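Sevlow Kitchen Surface Care Notes
Data card, release 4
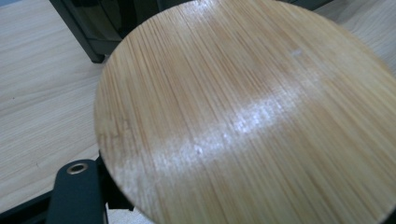

Sevlow is a plain-text collection of care instructions for household kitchen surfaces and utensils. It was put together for people who build search tools, product help pages or translation glossaries and need short, consistent passages on cleaning, oiling and storage. The text was written for the collection and has not been copied from packaging.

Contents
The release holds 400 entries covering 41 item types. Each entry is one instruction of up to four sentences. Item types range from chopping boards and rolling pins to enamel pans, slate mats and worktops. Duplicate instructions were merged where the wording differed but the action and the material were the same.

Fields
item: the everyday name of the object, singular, lower case
material: one value from the materials list
task: clean, dry, oil, descale, store or repair
text: the instruction itself
caution: optional; left blank if none applies
source: the initials of the writer

Materials list
Bamboo is kept separate from wood. Earlier releases filed it under wood, and users filtering for hardwood advice got entries that did not apply. Files from release 2 can be brought up to date with the mapping table in the maps folder. Cork is still filed under "other natural".

File format
UTF-8, tab separated, with one header row. Line endings are LF. There are no quote marks around fields, so a tab inside a text field will break the row. The Filtbridge loader checks for this before import and prints the row number. Spreadsheet programs may turn entries starting with a hyphen into formulas; import all columns as text.

Checks
Every entry was read by two people. Where they disagreed about a caution, the stricter wording was kept. Spelling is British. Temperatures are in Celsius.

Known problems
The Ersoy import left trailing spaces in the item field of some descaling entries. Trim before matching.
"Worktop" and "work surface" are both in use.
Repair entries are thin for glass and stone.
Oiling intervals assume daily domestic use and should not be used for catering equipment.

Not included
Food safety limits, product names, prices and anything on dishwasher programmes. The last of these is covered by the Truvura set, which uses the same item names but a different task list.

Maintainer
Piyumi Nanayakkara. Corrections should give the row number and the proposed text.

Last changed November 28, 2022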